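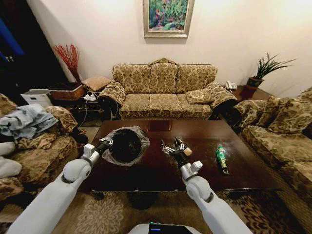
Is a two-arm robot worth budgeting for in furnished rentals?

Posted by Kausar Sial, 7 August 2025

My brother Ehsan and I look after furnished lets, mostly older places with big sofas, coffee tables and rugs the owners care about a lot. Between guests somebody has to clear the living room: bottles, corks, bags, whatever got left out. A supplier called Melladus wants us to take one of their two-arm units on a lease from February. The quote is $2,161 a month, support included, and they say it would take over "general tidying."

I have sat through the demo and I'm not sold. It can pick things up, fine. So can my nephew. What I can't get from them is how many living rooms it gets through in a day, or who pays when it drops a bottle on a polished table. Ehsan thinks we should put money aside now so we aren't scrambling later. I think we'd be paying to be their test site. Has anyone here budgeted for one of these and been glad they did?

Jawad Bangash

I run the numbers for a small cleaning firm and we looked hard at a Grusov machine last year. We passed. The lease was the smaller part of it.

Look at what isn't in the quote. You need a van it fits in, and someone to drive it, unload it and stand near it. If that person is already in the room, ask what they would be doing while the robot picks up a cork. We timed our own staff on the same job and the whole coffee table was clear before the demo unit had finished its second item. Maybe yours is quicker. Make them prove it in one of your apartments, with your clutter, and bring a stopwatch.

Things I would get in writing before you set aside a dollar:

Who covers damage to furniture, and up to what amount. Ours was capped at $200 per visit, which wouldn't refinish a tabletop.
Whether thin plastic bags and glass count as supported items. On our contract they were listed under "best effort."
What a replacement gripper costs and how long you wait for it.
Notice period. We were offered two years with no way out. Ask for a paid trial of 7 weeks and see how fast the salesman stops calling.

If you still want to plan for it, put a small line in next year's budget for a trial and leave the rest alone. Don't hire fewer people on the strength of a brochure.

Areeba Kiani

just wait, prices always come down. my cousin bought one of the first robot vacuums and it ate a rug fringe

Sinéad Mac Mathúna

I'll half disagree with Jawad. We have had a Rokness unit for a while, in one building with an elevator, so it never goes in a van. That changes the sums quite a bit. I still couldn't tell you it has paid for itself. It is slow, and our evening person checks every room afterward anyway.

Where it earns something is on long stays, when there is no rush and it can potter. For same-day turnovers I wouldn't bother. Kausar, how many of your places are under one roof? If the answer is none, I'd keep the money.

Also ask Melladus whether "support included" means a person turning up or a phone number. Ours meant a phone number.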